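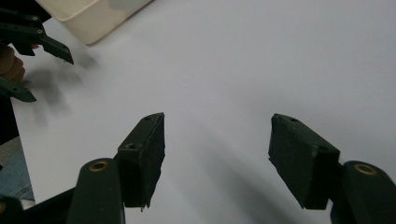 本地 · 职场与日常
08/07/2023

Gramix茶水间零食改行“站姿”，抽屉时代告一段落

Gramix公司三楼茶水间的零食抽屉，上周五下午正式停用。接替它的是一批浅色塑料浅盒，敞口，里面带一道矮隔板，袋装零食要求一律竖着放进去，正面朝外，开过的不得回盒。

通知贴在冰箱门上，一页半，字号偏小，标题叫《关于规范三楼茶水间袋装食品摆放方式的若干说明（试行）》。说明共九条，其中四条讲肉类零食。

起因可以追溯到去年12月。当时公司在Rultstead园区的三个楼层合并办公，原先各楼层自己买零食，各吃各的，合并之后全部倒进同一只抽屉。那只抽屉深，轨道又短，拉开只露出前半截，后半截属于传说。三月份有人在里面摸出一包过期的话梅，包装上的促销日期早于公司现任行政经理入职。六月份，抽屉底板塌了一次，压住了下面一层的咖啡滤纸，当天下午全楼喝速溶。

公司这才下决心花钱。浅盒向园区里的日用品商Alhassan订购，一共26只，行政部批下来的预算是500元，含运费。据采购单显示，实际花销没有超出，剩下的零头买了标签纸。标签纸目前只用了一张，贴在标签纸自己的盒子上。

先从一包肉开始

新办法实行之前，行政部做过一轮试摆。桌上垫一大张白纸，浅盒放在上面，拿一包卤味先试。选它的理由写在说明的附注里：袋子软，重心不老实，“若此品可立，则余品皆可立”。执笔者在大学里念过两年古汉语，附注通篇是这个调子。

试摆用的这款，袋子上半截是绿底，印着白色的汉字，下半截印着红褐色的熟肉照片。袋子靠着盒子后侧立着，顶上高出盒沿，远远就能认出来。附注对此评价颇高，说“望之即知为肉”，并建议今后采购时优先考虑照片印得大的品牌，以减少翻找时间。
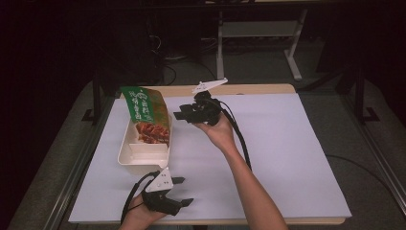 二、规矩怎么定

按照试行说明，每只盒子由隔板分成前后两处，后面放未开封的主货，前面放小件，例如单颗包装的糖、茶包和不知道哪来的酱油包。酱油包的来历没有人追究，说明里给了它一个统称，叫“随餐遗留调味品”，单独占一条，允许存放两周。

袋子怎么放也有讲究。软袋靠后壁，硬盒靠侧壁，膨化食品因为体积大、意见也大，暂时不进盒，挂在墙上的钩子上。钩子是原来挂雨伞的。雨伞现在放在哪里，说明没有涉及，记者去的那天外面正好下雨，门口地上一摊水，旁边靠墙斜着四把。

取用的流程比较简单：看见，拿走，剩下的扶正。第三步目前执行得最不理想。午饭前的茶水间里，记者看到靠窗的几只盒子状态尚可，靠微波炉的一只里，三包豆干已经彼此枕着睡下了。一位路过的员工伸手把它们扶起来，走出两步，豆干又倒了，他没有回头。

公司在这个园区共有132名员工，茶水间的台面显然不是按这个人数设计的。浅盒上台以后，台面只剩下一块砧板大小的空地，切水果要排队，热便当的人得把饭盒端在手里等。行政部的解释是，过去抽屉里的东西谁也看不见，所以大家感觉不到占地方；现在看得见了，占的地方其实差不多。这个说法在算术上站得住，在午间十二点一刻站不太住。

三、隔壁也在看

茶水间新规传得比公司产品快。楼下做仓储软件的Transide派人上来参观过两回，第一回拍照，第二回带了尺子。两家公司共用一部货梯，平时来往不多，上一次正式接触是为了货梯里一袋没有人认领的大米。

Transide的零食目前仍装在一只行李箱里，箱子没有轮子，据说本来有。参观过后，对方倾向于采购同款浅盒，只是对“一律竖放”有保留，理由是他们那边海苔消耗量大，海苔袋薄，竖起来容易滑，横着码反倒整齐。Gramix行政部听完表示尊重，随即在自己的说明里补上一句：“海苔另议。”

供货的Alhassan则显得很高兴。这款浅盒原先摆在店里卖给人装信件和充电线，半年走不掉几只，现在店员已经把它从文具区挪到了厨房区，旁边立了一块纸牌，上面写着“零食立得住”。纸牌自己是用胶带粘住的。店里的标价没有变，买满100元送一卷垃圾袋，这一条也没有变。

员工这边的反应分成几路。有人觉得方便，早上来晚了，一眼扫过去就知道辣条还在不在，省得蹲下来掏。有人觉得太方便，抽屉时代那种拉开之前的期待没有了，而且别人看得见你拿了第几包。意见箱里收到的七张纸条里，有两张谈的就是这件事，其中一张建议给盒子加盖，另一张建议给走廊加窗帘。

还有一张纸条字写得很大，只问了一句：原来的抽屉还在不在。

抽屉还在。底板换过，轨道没换，现在用来放一次性筷子和投影仪遥控器。行政部说，遥控器放进去是临时安排，等会议室那边的柜门修好就拿走。会议室的柜门从春天开始修。

至于那包最先站起来的卤味，本来打算作为示范品长期保留，不供食用，连小牌子都拟好了文案。示范期定为一个月。记者第二次去的时候，牌子还没有打印出来，台面上已经多了几只新盒子，里面各立着不同的东西，示范品排在哪一只，接待的人看了一圈，说回头确认一下。

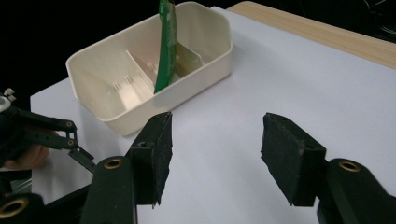 Akinyi Kariuki对新办法总体赞成，认为零食竖着放以后，至少不会再有整包的肉被压在饼干底下压到变形，但九条说明写得太长，“放直、看得见、吃完补”就够了，剩下的地方可以用来写保质期。她还提出，隔板前面那一格应当留给水果刀和开瓶器，不要再给酱油包，两周的存放期也嫌宽，三天足矣。

行政部答复说，意见已经收到，保质期一项会考虑，酱油包一项需要再听听楼里吃饺子的同事怎么讲。

试行期到月底为止。届时如果没有大的反对，浅盒将推广到二楼，二楼的零食目前放在一只鱼缸里，鱼缸没有水，也没有隔板。推广需要的盒子数量还在统计，Alhassan方面说货是有的，颜色要看批次，下周三之前下单可以赶上同一车。

货到以后从货梯上，请各部门当天上午不要占用货梯。那袋大米，也请尽快领走。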